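Robotics Program Moves to Hands-On Manipulation Work

Students in the Trencombe Robotics Program have entered the second half of their year with a new unit on robotic hands. The unit follows the introductory course in motion planning and asks each team to teach an arm and hand to deal with ordinary items of the kind found on any desk or kitchen counter.

The program, now in its fourth year, enrolls students from Trencombe and the neighboring Tisden campus. Teams are assigned at the start of the term and remain together through the final presentations in March. Each team plans its own tasks, keeps a written log of every attempt, and submits its recordings for review by another team before they are accepted. To date, 591 recordings have been approved, against a target of 930 for the year.

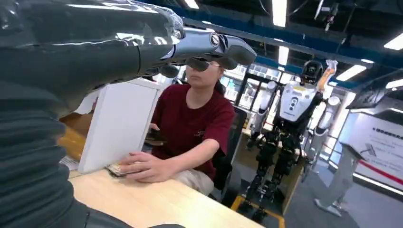
Tabletop work with a robotic hand, with two humanoid robots standing behind.

Latifa Zaki, who directs the program, noted that the review step was introduced at the request of last year's students. "They found that their own notes were hard to follow after a month," she said. "Having a second team read them has made the logs shorter and much clearer."

The unit has also changed how class time is used. Lectures are now limited to the first part of the morning, and the lab stays open until 6 p.m. for teams that wish to continue. Rangi Rewi, the lab instructor, reports that most teams underestimate how long it takes to choose a starting position for the hand — a subject that will receive a session of its own next year.

Two teams will be selected to represent the program at the Serkdale Student Robotics Meeting. Selection will be based on the written log, a short talk, and a live demonstration before the teaching staff. Travel costs for both teams are covered by the Gerlach Fund for Student Projects.

Families and members of the Tisden campus are welcome to attend the March presentations. Seating is limited to 174, and places may be reserved through the program office.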